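Pludska Bedding Exchange: Frequently Asked Questions

Pludska takes in used bedding, sorts it, and passes it on to households that have asked for it. Most of what we handle is quilts, blankets, sheets and pillowcases. The questions below are the ones that come up most at the drop-off counter and by email.
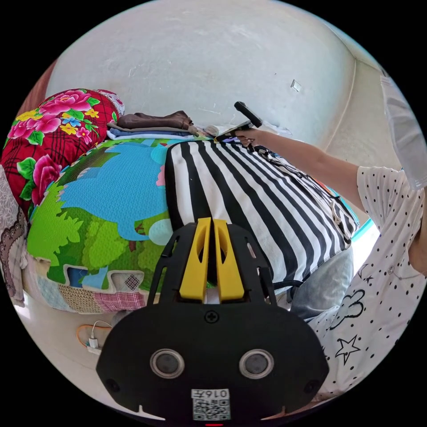
Page last changed: February. Changes: pillow rules, Jorby store hours

What do you accept?

Quilts, comforters, duvet covers, flat and fitted sheets, pillowcases, blankets and bedspreads. Any size from crib to king. Patterned and plain are both fine, and sheets do not have to come in sets. If you have the matching pieces, pin or tie them together so they stay that way.

What do you not accept?

Electric blankets, heating pads, mattresses, mattress toppers, foam of any kind, and bed pillows unless they are still in the store wrapping. We used to take washed pillows but stopped this winter. They took up most of the back shelves and very few people asked for them.

Does everything have to be washed first?

Yes. Wash and dry it before you bring it, even if it has only been sitting in a closet. We have no washing machines at either site. Please skip scented dryer sheets, as some households have asked for bedding without them.

What about stains and small holes?

A faint stain is fine. A hole you could put a finger through is not, unless it is in a place that can be hemmed off. Anything we can't pass on goes into the textile bin run by Kunier, who collect from us once a month. If you already know an item is worn out, you can take it straight to a Kunier bin and save a step.

Where do I bring it?

There are 2 drop-off points. The main one is at the Pisharody building, side entrance, open from 10 in the morning until 4 in the afternoon. The other is the counter at the back of the Jorby store, which now closes at 6 in the evening. Jorby has limited space, so no more than two bags per visit there. Do not leave bags outside either door after hours.

How should I pack it?

Clear bags if you have them. Write the bed size on a piece of tape and stick it to the outside. "Twin" and "full" sheets look the same once they are folded, and opening each one to check is the slowest part of sorting. Vacuum bags are fine for quilts but we will open them, so don't expect the bag back. 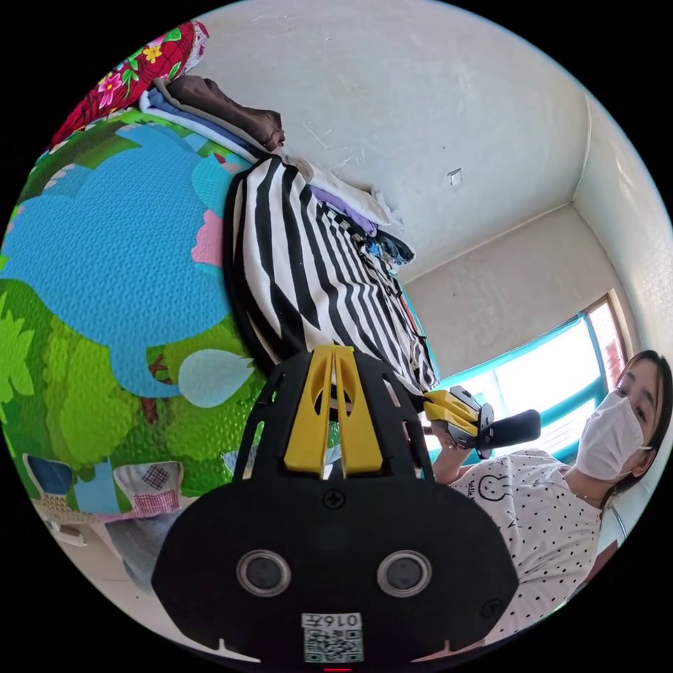

Asking for bedding

Who can ask?

Anyone living in the county. You don't need a referral and we don't ask about income. We do ask for the number of beds, the sizes, and whether any of them are for children.

How much can I get?

One set per bed: a fitted sheet, a flat sheet, a pillowcase, and either a quilt or two blankets. In the cold months we add an extra blanket if the shelves allow it. Last year we filled 147 requests, and most were ready for pickup within a week.

Can I choose the color or pattern?

You can tell us what you would like and we will try. Children's bedding is the hardest to match because the popular patterns go quickly. For adult beds we usually have enough to offer a choice of two or three.

Is there a charge?

No. There is a jar on the counter at the main site. It pays for tape, bags and the shelf rent, which is $30 a month.

Can I exchange something that doesn't fit?

Yes, within the same month, if it hasn't been used. Deep mattresses are the usual problem. Measure the height of the mattress before you send in the form – standard fitted sheets often won't stay on one that is over 12 inches.

How do I keep a quilt from bunching up in the wash?

Use a large front-loading machine, cold water, and a gentle cycle. Take it out of the dryer halfway through, shake it from the corners, turn it over and put it back. Do not store it until the seams are fully dry.

My duvet slides around inside the cover. Can that be fixed?

Sew a short length of ribbon into each inside corner of the cover and tie it around the corner of the duvet. Large safety pins also work, though not on a child's bed.

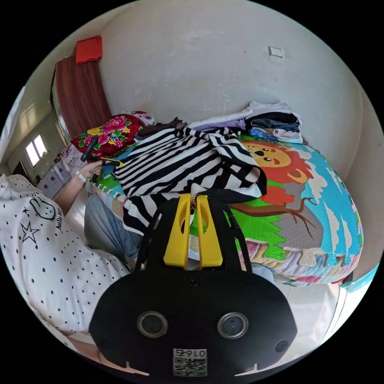
A reader wrote in to say that ribbon came undone on her after a few washes, and that twill tape has held much better. She ties it in a bow so it can still be undone on laundry day. We have no objection to that. Twill tape costs a little more and most fabric stores sell it by the yard.

Do you give receipts?

Yes, at the main site only. The receipt lists the number of bags and the month. We do not put a value on anything.

Can I drop off a large load from a motel or a school?

Write first. We have shelf space for some 200 folded items and it is often close to full – a big load without notice will be turned away.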